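Ticket: Juška breakfast task, right arm drops out of sync during recording
Opened by: Roya Soltani
Station: Eltitz
Status: waiting on Bungate

Hi all, me again! So the sandwich task was going great until Saturday, and now I've got a pile of episodes where the right arm trails behind what I'm doing on the controls. I feel it most when I go for the second slice of bread. I squeeze, nothing, I squeeze harder, and then the gripper snaps shut and I've got a dent in the toast.

We have 1,120 episodes in the set so far. I went back through the newest 116 last night (with a lot of coffee) and flagged 54 where the gripper log doesn't line up with the video. The left arm is fine in every one of them, which makes me think it's the right side only and not the recorder.

What I tried first: restarted the recorder, swapped the USB port, re-homed both arms. No change. Then I ran the task at half speed and the lag was still there, just easier to see. I paused one of the slow runs right at the bad spot, egg already on its slice and the right gripper on the other one.

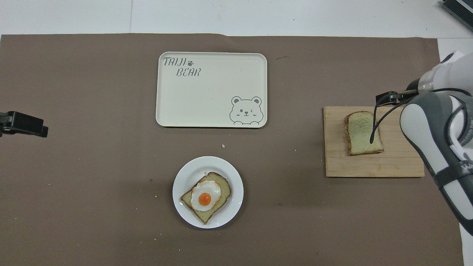

Slow run, right gripper touching the second slice on the cutting board.

At that point my controller says "closed" and the log says "open" for 2 full seconds. Way too long! If we train on that, the model is going to learn to hang around over the bread doing nothing.

Update, 4:40 pm: Wandia support wrote back and asked for the raw joint log, so I sent it. They also want to know if we changed the gripper firmware in November. I think we did, but only on the right arm? Can someone at Bungate check the notes, please?

Update, 6:15 pm: rolled the right gripper back to the old firmware and did a short batch. The log and video match again, yay! I'm keeping the ticket open until I've done a full session, and please leave the flagged episodes out of the training set for now. I'd like to try shifting the timestamps before we toss them, because some of those egg placements were really nice.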